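Letter from Pistutska: the court that moved without its judges
December 14, 2025
By Toshiko Kamata

In November the regional government of Pistutska informed the administrative court that its building is needed for other purposes. The letter was two paragraphs long. The court was given 13 days to leave the rooms in which it has heard complaints against the government for as long as most people in the town remember.

I have followed this court for our newsletter since the spring, and I would like to explain to readers abroad why a matter of rooms and furniture has brought so many people into the street. In Pistutska the administrative court is the only place where an ordinary person can challenge a decision of the governor. If your market license is taken away, you go there. If your name disappears from the voter list, you go there also. Last year the court returned more than 400 names to the list, and the government party lost two districts which it was used to winning.

The new address is in Letinora, on the other side of the region. There is one bus in the morning and it arrives after the court has opened its doors. For a lawyer with a car this is only an inconvenience. For a widow who wants to ask about her pension it means a night away from home, and she will think twice before she makes the complaint at all.

The judges were not consulted. Six of them signed a public statement in which they said that under the law the seat of a court can be changed only by parliament, and that they will continue to sit where the law has put them. On the morning of the move they came to the old building in their robes and found new locks. They held the hearings of that day on the steps. It was cold, and the clerk had to hold the papers down with her gloves. 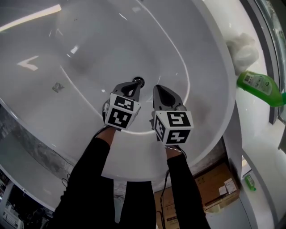 By the afternoon the crowd on the steps had grown to 700 people, according to the lawyers' association. The police gave no number. I saw students, a good number of pensioners, and many drivers from the Cenico bus company, who had their own case on the list for that day. They listened with great patience to a long dispute about a drainage fee. When the presiding judge closed the session, people applauded, and she asked them to stop because a court is not a theater.

The police came after dark. They did not use gas or water, as they did two years ago during the teachers' strike, but they formed a line and pushed slowly until the steps were empty. Three young men were taken to the station at Gourlay Street and were released the next day without charge. One of them told me that the officers were polite and that one even brought him tea. I write this down because it is also part of the story. Many people in uniform in this region have parents who once needed the court.

The governor's spokesman says that the move is temporary and that the building has serious faults in the roof. He has promised to publish the report of the engineers. I asked for it four times, by telephone and in writing, and was told each time that it is being prepared. Meanwhile the second floor has already been given to the office for regional investment, and its employees go in and out under the same roof every day.

Wai-kit Wan, who teaches constitutional law and has advised courts in several small countries, told me that he has seen this method before. "A government that closes a court will be criticized everywhere," he said. "A government that moves a court can say it is a question of maintenance." In his opinion the important thing is what the judges do in the next weeks. If they travel to Letinora, they accept the order. If they stay, their decisions may be declared invalid, and the people who won their cases could lose them again.

The judges themselves do not all agree on this. Two of those who signed the statement have told colleagues that they are ready to go to Letinora, so that the pending cases do not wait any longer. The others want first a ruling from the constitutional court in the capital. The request was filed, and it has been registered, but no date is set for the hearing.

For the present the lawyers' association has rented a hall behind the post office, where complaints are accepted every morning and given a stamp. The government says the stamp has no value. When I visited, the line went out of the door and past the bakery.

I will write again when the capital has set a date. Readers who wish to receive the full text of the judges' statement in English can ask for it at the usual address of the newsletter. The translation is mine, so please send me also your corrections.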